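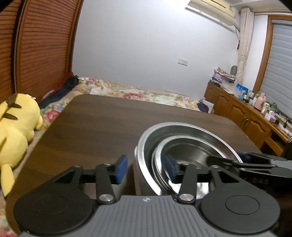

Figure 3. View from the wrist camera of one hand-held gripper during a nested-bowl demonstration. One blue fingertip is inside the rim of the inner bowl; the second gripper enters from the right.

Papers > Manipulation > Data collection in homes > Section 4

4. Collecting Demonstrations of Nested-Object Tasks

4.1 Task definition

The nested-object tasks were added to the Floston set after early policies trained on single-object pick-and-place did poorly on stacked kitchenware. A policy that can grasp one bowl by its rim does not always grasp the right one of two bowls. When one bowl sits inside the other, the rims are close together, the surfaces look alike, and a finger placed a small distance too far out will take hold of both. Figure 3 shows a typical arrangement, with two stainless steel bowls on a dark wooden table. The outer bowl is deep and wide with a rolled rim, and the inner one has a brushed interior.

We define three tasks on this kind of arrangement. In Separate, the inner bowl is lifted out and set down on the table beside the outer bowl. In Nest, the bowls start apart and the smaller one is placed inside the larger. In Transfer, the inner bowl is removed by one gripper, passed to the other, and set down on the opposite side. All three are performed with two hand-held grippers, one in each hand of the operator. Single-handed versions were tried and dropped from the set, as operators tended to brace the outer bowl with the body of the tool, a contact that our target arms cannot copy.

A demonstration begins with both grippers open and clear of the objects, and ends when both are open and clear again. Anything before the first clear position or after the last is trimmed. We do not trim pauses inside a demonstration. A pause before contact often carries information about how the operator lines up the finger with the rim, and removing it gave training clips with sudden jumps in fingertip speed.

4.2 Hardware and recording

Each gripper carries one wide-angle camera mounted behind and above the fingers. The camera is fixed to the body of the tool, so the finger linkages stay in view for the whole recording and their opening can be estimated from the image. Both fingertips have a blue pad. The color was selected to stand out from common kitchen and bedroom surfaces, and it lets a simple color threshold find the pads in most recordings. In rooms with blue bedding or blue packaging the threshold is less reliable, and we use the learned tracker described in Section 5 instead.

The wide view has a cost. Straight edges near the border of the image curve strongly, as seen in the wardrobe slats at the left of Figure 3, and objects there take up fewer pixels than their size would suggest. We do not rectify the images before training. Rectified images cropped away the part of the view in which the other gripper first appears, and in two-handed tasks that part is needed. The calibration for each camera is stored with the recording for users who want to rectify the images themselves.

The video streams of the two grippers are aligned by clock and then checked against a short tap at the start of each session, in which the operator touches the two tools together. Sessions in which the tap and the clock disagree by more than one video frame are set aside. Finger opening is recorded by the tool and also estimated from the image, and the two values are compared in the same check.

4.3 Rooms and surfaces

Recordings were made in occupied homes using the furniture already there. Operators were told to choose a stable surface large enough for both bowls and to leave the rest of the room as they found it. The resulting backgrounds vary widely. In Figure 3 the table stands next to a bed with a rose-patterned cover and a large yellow Pikachu plush toy, with a louvered wardrobe, a curtained window, and a long cabinet with household items on top also in view. We consider this kind of background useful. A policy trained only on plain tabletops learned to treat any textured region as a possible object, and the error went away only when patterned fabric was present in the training data.

Lighting was not controlled. Polished steel reflects the room, so the apparent color of the bowl interior changes from one home to the next and also with the position of the operator. We asked operators to repeat each task at more than one time of day where the household allowed it. Recordings made after dark under a single ceiling lamp are marked as such in the metadata, and they make up a smaller share of the set than we would like.

4.4 Operator instructions

Operators received a one-page instruction sheet and a practice session. The sheet for Separate reads as follows, in shortened form. Approach with one finger inside the inner bowl and one outside. Check that the inner finger is below the rim before closing. Use the other gripper to steady the far side if the bowls move together. Lift straight up until the inner bowl is clear, then move sideways. Do not tilt the outer bowl to slide the inner one out.

The second instruction was added after the first week. In the early recordings many closures were made with the inner finger resting on top of the rim, and the bowl slipped when lifted. Recordings of this type were kept and labeled as failed attempts. They are excluded from behavior cloning but are used to train the success classifier.

The last instruction was the one most often broken. Tilting is quick and comes easily to a person, and it works well with light bowls on a rough surface. On a smooth surface it pushes the outer bowl away. Our reviewers rejected tilted demonstrations without exception, including those that ended with the bowls in the correct position.

4.5 Review and yield

The collection target was 4,000 accepted demonstrations across the three tasks. Of these, 900 were assigned to Transfer, which takes longer to record and is rejected more often. Every recording was checked in the Cokier review tool by one reviewer, with a second reviewer for any recording marked uncertain. Reviewers saw both wrist views side by side and the finger opening plotted below them. They marked the time of first contact, the time at which the inner bowl left or entered the outer one, and the outcome.

A total of 469 recordings were rejected at this stage. The largest group was tilted removals. The next was occlusion, where one gripper covered the contact point in the other gripper's view for most of the grasp. Occlusion is hard to avoid when two tools work over a single bowl, and a brief crossing was accepted provided that the contact point was visible in at least one of the two views. The remaining rejections were caused by lost tracking, mostly during fast turns toward blank walls.

Each operator was limited to 10 consecutive demonstrations of the same task before switching to another. Without the limit, motion became very regular toward the end of a block, and the starting positions of the bowls drifted toward one favored spot on the table. With the limit in place, the spread of starting positions in the Drevo and Tautahi subsets is similar. The two subsets were gathered by separate teams and are kept apart in the release so that one can be held out for testing.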